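Share 7 | Comments 6
Reading time: 2 minutes

Urkden Opens Shared Kitchen for Small Food Businesses in Sakby

SAKBY, 20/11/2021 – Urkden today announced the opening of its shared kitchen in Sakby, a work space for small food businesses that do not have a kitchen of their own. The site covers 3000 square feet and will be open to members seven days a week.

Members will share the counters, cold storage and cooking equipment, and may book the kitchen by the half day. The counters have a pale, speckled surface and are set aside for cold preparation, with ingredients such as corn kept in stainless steel pans while salads and side dishes are put together.
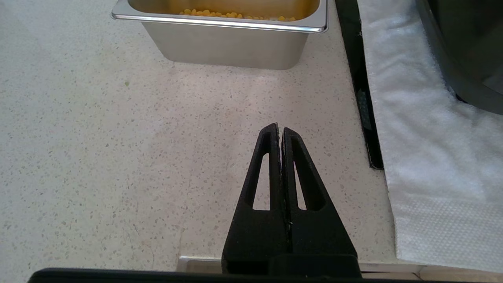

Yellow corn in a stainless steel pan on the counter at the Sakby kitchen.

"Many cooks in this town have good recipes and regular customers, but cannot take on the cost of a full kitchen," said Shaohua Dai, director of food programs at Urkden. "We want them to have a proper place to work, at a price they can plan for."

Six businesses have already signed up. Among them is Liang, a lunch supplier that will prepare up to 200 meals a day at the site for local offices. Liang plans to add a second menu in May.

Urkden chose plain finishes for the kitchen, with dark, glossy surfaces alongside the pale counters. Members are asked to wipe down all surfaces at the end of each booking and to label any food left in cold storage.

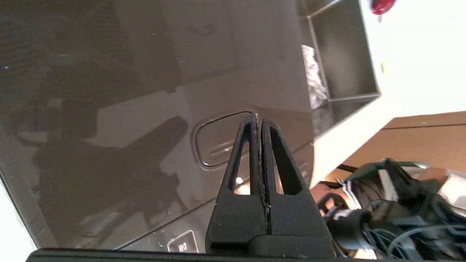

Membership and Booking

Applications are open to food businesses based in Sakby and the nearby area. Members may book through Vonow, the online service used at all Urkden sites. New members must attend a short safety session before their first booking – sessions are held at the kitchen and are free of charge.

Media questions may be sent to the Urkden press office.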